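Project report: trying out the Ridik bed-making kit

For my project I got to test the Ridik kit from Widitz, a software and gripper package you add to a two-armed mobile robot so it can do bedroom chores. Our lab was thinking of buying it, so my advisor, Bent Laxdal, told me to spend the term finding out if it's any good. I said yes before I knew how many times I'd be remaking a bed!

Setup took me most of an afternoon. The grippers bolted on fine, but the calibration guide skips a page (it goes from "level the base" straight to "confirm wrist offset") and I got stuck there until Vilhjálmur Steinarsdóttir showed me the menu it was talking about. After that it was pretty smooth. You type in the mattress height, drive the robot up to the foot of the bed, and press start.

I ran 301 trials in all. The first 100 were with a thin cotton sheet, and the rest were with a puffy duvet, which I figured would be a lot harder -- and it was. For each trial I messed up one foot corner by hand and gave the robot three minutes to straighten it.
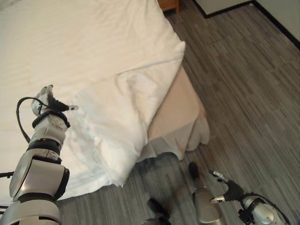 Figure 1. Left gripper over the bunched-up corner of the duvet.

Out of the 301 trials, 217 ended with the corner flat enough to pass my ruler test (no fold taller than two inches). Almost all the sheet trials passed. The duvet ones were where things got messy. Sometimes the fingers pinched only the top layer and left the filling behind, and sometimes the arm pulled so far that the whole cover slid sideways and I had to start over. White on white seems rough on the vision part too. I had better luck in the morning with the curtains open, but I didn't test that properly, so please don't quote me on it.

Things I liked: the stop button reacts right away, the log files are easy to read, and swapping finger pads takes two screws. Things I didn't: the software wants a restart after every height change, and the kit costs 3,000 dollars before you buy any spare pads (I wore through two sets by June).

Would I tell the lab to get it? For sheets, yes, I think so. For duvets I'd wait for the next update and borrow the kit again. My trial sheet and the settings I used are in the appendix, and Bent has the key to the cabinet with the leftover pads.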